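Callo: Progress Report to the Zacharopoulos Fund, Spring to November

6 min read
22 shares | 2 comments

Prepared by Magdalini Pappas, project lead, Callo

What the grant was for

The fund agreed to support Callo for two years. The money pays for the cleaning, repair and rehousing of the Kerklow township ledgers, and for training local people to do the simpler parts of that work. It also pays for one part-time conservator, Achilleas Papadakis, and for materials. It does not cover scanning, which the county library has said it will take on once the volumes are safe to open flat.

There are 98 ledgers in the collection. They cover land tax, school accounts, road work and the poor relief books, and they spent most of the last century in the basement of the old township office. When we took them over, most had surface dirt, many had loose boards, and the school accounts had old mold damage along the bottom edges.

Where we are now

Twenty ledgers are finished. By finished we mean cleaned, repaired where needed, boxed, labeled and entered in the list. Another 22 have been surface cleaned and are waiting for board or spine work. The remainder have been looked at and given a condition grade but have not been treated.

We had hoped to be further on. Two things slowed us down. The first was the mold. All the school accounts had to be kept apart from the other volumes until Achilleas was satisfied that the growth was inactive, and the only separate room we had was the one we planned to use for training. So training started late. The second was the boxes, which I cover below.

The condition survey took longer than we budgeted for but I would not cut it if we did this again. We found that the road work books, which look the worst from the outside, are mostly sound inside. The poor relief books look fine on the shelf and are in bad shape. Several have been taped along the inner joint with some kind of household tape that has gone brown and brittle. Removing it is slow. Achilleas can do a few pages in an afternoon, and he does not want trainees working on it yet. I agree with him.

The workroom

We moved into the upstairs room at Kerklow in early summer. It has north light, a sink, and a door that locks. Heating was a worry, but the room stays fairly even as long as the blinds are down in the afternoon. We log temperature and humidity every morning when someone opens up, and again before locking. There were a few humid days in August when we stopped paste work and did paperwork.

The benches came secondhand from a school that was refitting its science rooms. We sanded the edges and replaced one leg. The money saved on benches went to a better press, and I wrote to you about that change at the time.

Lighting is good over the main bench and poor at the far end. Wichai Rojanasak, who does our electrical work, has given us a price for one more fitting. It can be paid for out of the small works line without any change to the budget.
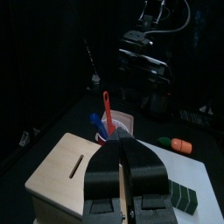
Training

Eight people have started the training and six are still coming. The two who left did so for work reasons and both said they would like to come back. We run one afternoon session and one evening session each week, so that people with day jobs can attend at least one.

The course begins with handling. Trainees learn how to take a ledger off a shelf, how to carry it, and how to set up foam supports so that the spine is not forced. After that they move on to dry cleaning with soft brushes and smoke sponge. Most people are comfortable with this by the third session. Tissue repair comes next, using wheat starch paste, and this is where they slow down. The paste has to be right and you have to be willing to wait for it to dry under weight. Daniyal Janjua has turned out to be very good at it. He has asked whether he could learn board reattachment over the winter and Achilleas has said yes.

We practice on discarded account books, bought as a lot at a house sale. None of the township ledgers have been used for practice.

I had planned a written handbook by this point. What we have is a set of loose sheets, one for each task, pinned over the sink and over the benches. They get corrected in pencil as people find mistakes. I would like to leave it this way until spring and then type up whatever has survived. If the fund needs the handbook sooner in order to meet its own schedule, please tell me and I will put something together.

One part of the training plan has been dropped. We had set aside two sessions for leather dressing. Achilleas advised against it after the survey. The leather on most of the volumes is powdery, and in his view dressing would do more harm than leaving it alone. A consolidant is being used on a small number of spines, by him only. The session time has gone to box making.

Boxes and materials

We ordered custom boxes from Zulletti in the spring. The first delivery was on time and well made. The second was cut to the wrong depth — the measurements had been taken before the boards were reattached, and a repaired ledger is thicker than one with its boards off. This was our mistake. Zulletti agreed to recut part of the order at a reduced price, and the rest of those boxes are being used for loose papers that turned up inside the volumes.

Since then we measure only after repair is complete. It means a finished ledger may sit wrapped in tissue for several weeks before its box comes. We are also making some boxes ourselves, for the odd sizes. They are plainer than the bought ones but they close properly and the cost is much lower.

Tissue, paste and blotter costs are close to the budget. Brushes are over budget, as I bought better ones than I had priced. Gloves are under, since we use them only for the mold-affected books.

What has turned up in the ledgers

I did not expect to be writing this section. A good deal of loose material was tucked into the volumes: receipts, letters, pressed leaves, a child's arithmetic exercise, and a hand-drawn plan of the road out past the mill. Marites Tiongson, who looks after the list, records each item with the ledger and page where it was found before it is moved. The leaves stay where they are unless they are staining the paper.

The mill road plan has had some interest from people in the town. It shows two houses that are not on the printed maps. We have not made any claim about its date. Marites is comparing the handwriting with the road work books and will add a note to the list if she finds a match.

Public contact

We held an open afternoon in September. People came to ask about family names more than about repair, and we had to explain several times that the ledgers cannot yet be searched. We took down names and will contact everyone once the county library has a start time for scanning. A number of visitors brought their own family Bibles and account books to ask what to do with them. Achilleas gave general advice on storage and did not take any work in.

I would like to hold a second open afternoon in spring, with a table for that kind of question. It would need one extra person.

Spending

The staff line is as planned. Materials are slightly over for the reasons given. Training is under, owing to the late start, and we would like to carry the difference forward into next year's training line. The full spending table has gone to your office separately.

Plan for the next period

We will finish the 22 cleaned ledgers first, starting with those that need only hinge repair. The school accounts come after that. Tape removal on the poor relief books will go on alongside everything else, at whatever pace it allows.

I do not think all 98 will be fully treated by the end of the grant. My present view is that every ledger will be clean and boxed, and that a small group of the poor relief books will be stable but not fully repaired. I would sooner say this now than in the final report. If we find the pace improves once the trainees are doing hinge repair on their own, I will send a revised estimate.

Decisions we need from the fund

— Whether unspent training money can be carried forward.
— Whether the handbook can wait until spring.
— Whether you want to visit before or after the winter break. Afternoons are best, after two o'clock, when there is usually someone at the bench and the kettle is free.

Magdalini Pappas
Callo, Kerklow

Contact: Callo, the upstairs workroom, Kerklow | © Callo | Back to top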